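Print this page
E-mail this page

Sleeping on It: Does an Afternoon Nap Help People Learn a Finger-Tapping Sequence?

Weronika Bednarek and Dariusz Olszewski
Motor Learning Seminar, Garnville College
Supervisor: K. Koyama

Background

Students nap. They nap in the library, in the back of the bus and, on one occasion that both authors witnessed, standing up in the lunch line. The textbook for this seminar devotes a whole chapter to the idea that sleep helps the brain hold on to newly learned movements, and when we read it we recognized a project that would let us call napping a method.

The idea is simple enough. When you practice a short sequence of movements, such as a chord change or a string of key presses, you get faster while you practice. Then you stop. If you sleep before trying again, you may come back a bit better than you left, without having lifted a finger in between. Researchers call this offline gain. Not all of them agree on how much of it comes from sleep and how much comes from just resting your tired hand, and that second possibility turned out to be more of a headache for us than we planned.

Our question was whether a short nap after practice would give people a bigger gain on a tapping task than the same amount of time spent awake and quiet. We predicted that it would. We also predicted that recruiting would be easy, and we were at least right about that one.

Participants

We signed up 23 students from the two introductory psychology sections. They got course credit. Left-handers were asked to sit this one out, as were pianists, after Dariusz's pilot run on his roommate, who plays the organ and finished the task looking bored. People who had drunk coffee after lunch were asked to reschedule. A surprising number of them had apparently given up coffee for life by the next sign-up slot.

We assigned people to the nap group or the rest group by drawing slips from a mug. Several members of the rest group asked if they could draw again.

Procedure

Everyone learned the same sequence with the left hand, using four keys on an ordinary keyboard. We used a free program called Cleller, which shows the numbers on screen and records each press. Cleller has a habit of playing a cheerful chime whenever a block ends. We could not find the setting to turn it off until the second week, so for the first week everybody was congratulated no matter how badly they had done. We come back to this under Limitations.

Training was 8 blocks of tapping with a short break after each. Then the nap group went to a darkened room with cots, and the rest group went next door to listen to an audiobook about the history of canals, picked for being calm and having no rhythm to tap along to. After that came a pause for everyone to wake up properly, a glass of water, and 2 more blocks as the test. All sessions started at 2 in the afternoon, when the body is supposed to be sleepiest and the building certainly is.

We had no EEG equipment. Sleep was judged by asking people afterward and by a Rultum wrist tracker, a budget model lent by the department. The tracker and the participants disagreed often. It scored one member of the rest group as being in deep sleep during the canals. When we asked, she said the tracker was right.

Results

Both groups got faster during training, with most of the improvement coming early, as expected. At the test, both groups were faster than they had been at the end of training. The nap group's gain was slightly larger. The difference was not statistically significant, and Weronika ran the test again in different software to make sure, with the same result and a different font.

Accuracy was less kind to us. The nap group made more errors than the rest group in the first test block, then caught up in the second. Our best guess is sleep inertia, the foggy stretch right after waking. One participant tapped the entire first block with the wrong hand. We left his data out, and said so here, which our supervisor tells us is the important part.

Discussion

We cannot say that a nap helped. We can say that a quiet break of either kind was followed by faster tapping, which fits with the view that part of the offline gain is plain recovery from fatigue. A proper design would have a third group who keep busy during the break, and a retest the next morning when everyone is equally awake – or equally not.

There is also the question of whether people were rehearsing in their heads. We told the rest group not to think about the sequence. This is known to be a poor way of getting people not to think about something. Four of them admitted afterward to running through it during the duller locks. If imagined practice counts for something, and the reading list says it does, then our control group was quietly training.

Limitations

The sample was small. The tracker was the tracker. The chime may have acted as a reward during the first week, and because the nap slots filled up first, more nappers than resters heard it. We also had no measure of how well people had slept the night before, beyond one participant's written comment, which was "ha."

Acknowledgments

Thanks to the front office for the cots, and to everyone who slept for science. The data sheet is available from either author.

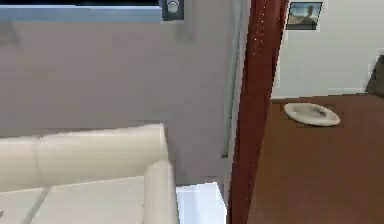

Barbara Krajewska wrote back that she would have liked to see the tapping speeds plotted block by block, and that four people owning up to mental rehearsal probably meant the rest were doing it too and had better manners. She also wanted to know which canals.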